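Skript Haushaltstechnik, Teil 2: Garen im Vakuumbeutel und Umgang mit dem Wasserbad
Stand: 07/05/2022

Vorausgesetzt wird der Stoff aus Teil 1 (Wärmeübertragung, Kerntemperatur). Wer im Dezember gefehlt hat, liest dort bitte die Seiten zur Wärmeleitung nach.

1. Gerätetypen

Im Haushalt sind zwei Bauarten verbreitet. Der Einhängethermostat wird am Topfrand befestigt und wälzt das Wasser um. Das geschlossene Wasserbad hat ein festes Becken und heizt über den Boden, meist ohne Pumpe. In der Lehrküche stehen beide: der Fluvik als Einhängegerät mit 900 Watt und der Murkach als geschlossenes Becken.

Der Einhängethermostat braucht weniger Platz im Schrank und passt an die meisten hohen Töpfe. Seine Schwäche ist die Verdunstung bei langen Garzeiten. Sinkt der Wasserstand unter die Minimalmarke, schaltet das Gerät ab und das Gargut kühlt unbemerkt aus. Ein Deckel mit Aussparung oder eine Lage Folie reicht als Abhilfe. 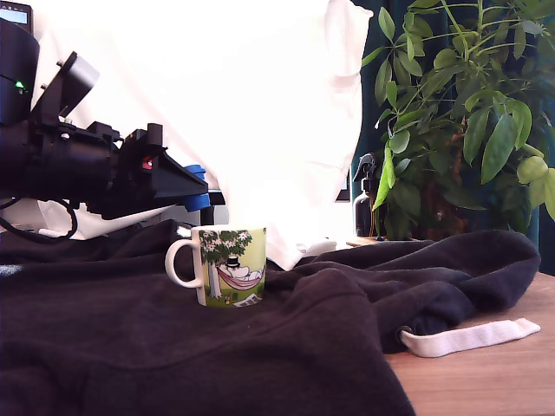
Abb. 1: Schwarzer Greifer, darunter auf dem Tisch ein Becher mit Henkel

2. Vakuumieren

Balkengeräte saugen die Luft aus dem offenen Beutelende und verschweißen es danach. Sie brauchen Beutel mit geprägter Struktur, glatte Beutel lassen sich damit kaum entlüften. Flüssigkeiten werden mit angesaugt und verschmutzen die Schweißleiste. Marinaden deshalb vorher einfrieren oder eine Kammermaschine benutzen.

Die Schweißnaht vor dem Einlegen prüfen. Sie muss durchgehend und faltenfrei sein. Bei Garzeiten über vier Stunden setzen wir eine doppelte Naht.
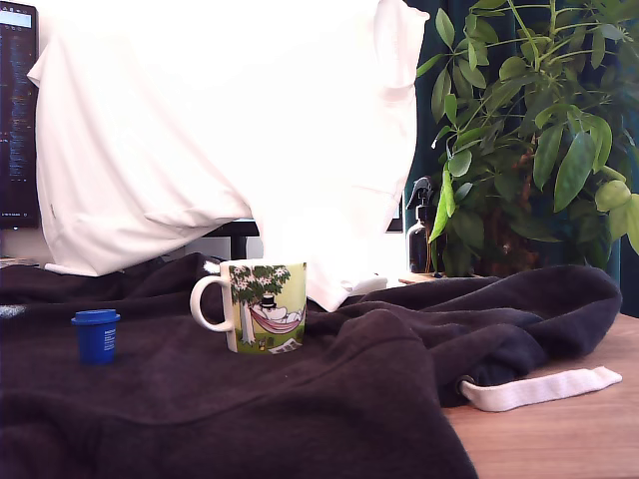

3. Energieverbrauch

Im Übungsversuch lief das Gerät mit derselben Wassermenge und derselben Solltemperatur einmal offen und einmal abgedeckt. Gemessen wurden 331 Wh ohne und 239 Wh mit Abdeckung. Die Differenz von 92 Wh geht vor allem auf die Verdunstung zurück. Die Aufheizphase ist in beiden Werten enthalten.

4. Reinigung

Kalk am Heizstab verlängert die Aufheizzeit. Entkalkt wird mit Zitronensäure in lauwarmem Wasser, anschließend klar nachspülen. Das Pumpengehäuse beim Fluvik lässt sich ohne Werkzeug abnehmen. Elektronikkopf nie unter fließendes Wasser halten.

Zur nächsten Stunde: Abschnitt 3 nachrechnen, Messprotokoll mitbringen.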